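How to share an office with a filing robot

Our records office at Hedodden got its robot in December. The pitch was that it would take over binder retrieval, and the people who used to retrieve binders would be freed up for higher-value tasks. So far the higher-value tasks include answering the robot's questions about binders. If your workplace is next, these steps should save you a few weeks.

Step 1. Write down what people do now. Follow a binder from request to return and note every stop. We found 43 stops, several of which were "ask whoever sits by the window." A robot can't ask whoever sits by the window. Put that knowledge on paper before the person by the window moves to the Tatby branch, as ours did.

Step 2. Clear the way in. Anything a person would reach around, the arm has to reach around too, and it takes the job more seriously than you do. Start with one cabinet. Keep binders flat on the shelf, label up, with nothing stacked on the label. 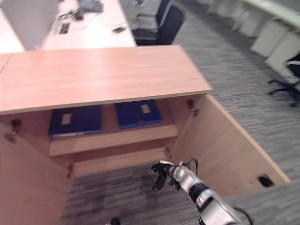 Step 3. Agree on who is in charge of the list. Semik, our scheduling software, sends the robot its pickups. For the first month anybody could add one, and one morning it had 119 requests waiting, many of them from people sitting closer to the cabinet than the robot was. Two people can add requests now. They are unpopular, but the line moves.

Step 4. Change the job descriptions. Do this early. Our clerks spent weeks doing their old jobs plus a new one called "keeping an eye on it," which appeared on no form and came with no hours. We now book 26 minutes a day for checking returns and fixing labels. Put it on the calendar under its own name, or it will be eaten by meetings.

Step 5. Keep a manual route. When the Czarnecka system goes down for updates – always at 2 in the afternoon, when everyone wants something – someone still has to know where things are. Have each clerk do a few pickups by hand every week. There was grumbling about this, mostly from people who had complained in November about walking to the cabinets.

Once the first cabinet has run for a month without a rescue, go back to Step 2 and do the next one.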